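Presura 806 wall shelf – fitting guide
Section 2: Fixing the rail and hanging the shelf

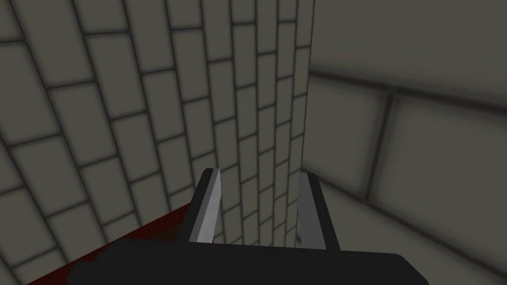 Read all of this bit before you drill. Rail goes up first, shelf hangs on it after. Allow an hour, more for old plaster.

You will need: drill, spirit level, pencil, crosshead screwdriver, tape measure. Screws and plugs are in bag A. Bag B is for the Slanina corner kit only – leave it shut if you didn't order one.

1. Check the wall for pipes and cables. Use a detector. Don't guess.

2. Mark the height of the rail. We suggest 700 mm above a worktop, lower if you can't reach that comfortably.

3. Hold the rail to the mark and level it. Pencil through both end holes. They sit 616 mm apart, centre to centre. Measure again with the rail off the wall.

4. Drill. Masonry: 7 mm bit, 50 mm deep. Plasterboard: stop, the plugs in bag A are no good for this. Get proper hollow wall fixings, or find the studs.

5. Clear the dust out of the holes. Push the plugs in until they're flush.

6. Screw the rail on, left side first, not fully tight. Level again. Then tighten both.

CAUTION: Hand screwdriver for the last few turns. A power driver will strip the heads and we dont replace them.

7. Lift the shelf over the rail, lip at the back, and let it drop. It should sit flat against the wall. If it rocks, the rail is twisted – slacken one screw and try again.

8. Fit the locking screw underneath. Small one, easily lost.

Note: older Avmont rails look the same but the lip is shallower. Do not mix them. Shelf can lift off if knocked.

Note: Corner kit owners go to Section 3 now, before loading anyting.

CAUTION: No climbing, no hanging off it, nothing heavy on the front edge.

Check the screws again after a week, then every March or whenever you remember. Wipe with a damp cloth, no bleach.

Missing parts: write to the Putambridge address on the back page with the number from the box label.

Sheet revised 10/1/18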